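## 4. Bottle station: using the hand gripper

I wrote this section after the Hulstead line went over to the new setup, so you're getting it from somebody who used to do it all with two sore thumbs. The robot learns each grip from us now – which means your shift is less lifting and more showing. It felt odd for me at first, then I got to like it!

1. Put one bottle upright on the table and take the cap off.
2. Open the fingers all the way and come in low, below the waist of the bottle.
3. Squeeze slowly until both pads touch, then hold for a count of 10.
4. Let go, back off, and do it again. We do 14 grips per bottle type, then swap people.

**Note:** Keep the little black-and-white squares on top of the housings clean. If they get smudged, the whole run gets tossed (ask me how I know).

**Caution:** Don't squeeze harder when a bottle slips. Stop and start the grip over, or the robot will copy your panic squeeze all night.

Your old hand-packing quota is gone, by the way. Log your grips on the Stirkard sheet and take your break after roughly 300.
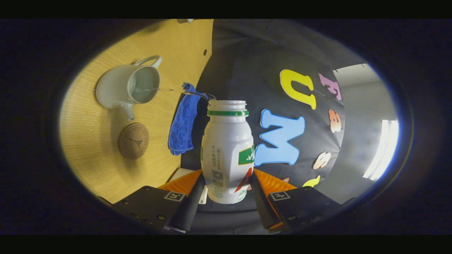

*Step 3: both fingers on the lower sides, bottle upright, cap off.*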